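Objet : Re: [fusitz-dev] Medve 2, taille du paquet initial et chargement des voix

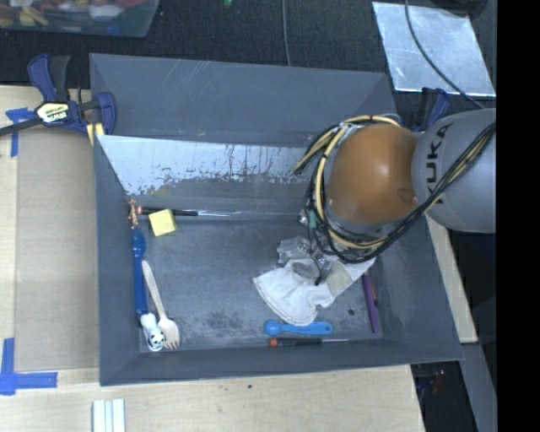

1. Message d'origine

Dénes Fekete a écrit en juillet :
> Bonjour à tous,
>
> Le paquet initial de Medve 2 dépasse la limite de 200 Mo que nous
> nous étions fixée pour le téléchargement en données mobiles. Les voix
> occupent l'essentiel de la place : toutes les consignes des mini-jeux
> (tri des formes, comptines, puzzle du train) sont embarquées dans
> toutes les langues, y compris celles que l'enfant n'entendra jamais.
>
> Je propose de ne garder que la langue du système et de télécharger
> les autres à la demande. Des objections ?
>
> Deuxième point : sur les vieilles tablettes, la première consigne
> du jeu de tri part en retard. Est-ce le décodage ou le chargement ?
>
> Dénes

2. Taille du paquet

Pas d'objection sur le principe. Trois remarques sur la mise en œuvre.

La langue du système n'est pas toujours celle de l'enfant. Dans Wumstead, nous avions fait ce choix et il a fallu ajouter un sélecteur dans l'espace parents à la version suivante. Autant le prévoir tout de suite, avec la taille du téléchargement affichée à côté de chaque langue.

Le téléchargement à la demande suppose une connexion au moment du changement de langue. Si elle manque, le jeu doit conserver la langue précédente jusqu'à ce que le nouveau lot soit complet et vérifié. Un mélange de deux langues dans une même partie est pire qu'une absence de voix. Le gestionnaire de lots de Fusitz sait déjà faire la bascule en une seule opération, à condition de passer par le manifeste et de ne pas écrire directement dans le dossier des ressources.

Les fichiers sont encore en stéréo. J'ai réencodé les 700 consignes françaises en mono, même débit par canal : le lot passe à 85 Mo avec les musiques, sans différence audible sur un haut-parleur de tablette. Les musiques restent en stéréo. Le script est dans la branche « voix-mono », il prend le dossier source en argument et n'écrase rien.

3. Retard de la première consigne

C'est le chargement. J'ai mesuré environ 700 ms entre l'affichage de la première forme et le début du son, sur la tablette la plus lente dont je dispose. Le décodage proprement dit n'en représente qu'une petite part. Le reste vient de l'ouverture de l'archive, qui se fait dans le fil principal au premier appel.

Correctif proposé :

- ouvrir l'archive pendant l'écran de choix du personnage ;
- précharger les deux premières consignes de chaque mini-jeu ;
- n'accepter les touchers qu'une fois le son prêt, avec l'animation d'attente de l'ours en boucle.

Le dernier point est discutable. Un enfant de trois ans tape sur l'écran sans attendre, et un écran qui ne répond pas le fait taper davantage. On peut aussi accepter le toucher et mettre la consigne en file – j'ai une légère préférence pour cette solution, mais elle oblige à revoir l'ordre des événements dans le puzzle du train, où deux consignes peuvent se chevaucher.

4. Compatibilité

Les sauvegardes de Medve 1 contiennent le code de langue sous l'ancienne forme (deux lettres, sans région). La conversion doit être faite avant la lecture du manifeste, sinon le lot est considéré comme absent et téléchargé une seconde fois. Même problème dans Wostell, corrigé depuis ; on peut reprendre la fonction telle quelle.

Je n'ai rien testé avec plusieurs profils d'enfants sur le même appareil. Si les profils ont des langues différentes, il faut décider si l'on conserve les deux lots ou seulement le dernier utilisé. Dénes, as-tu un avis là-dessus avant que je fusionne la branche ?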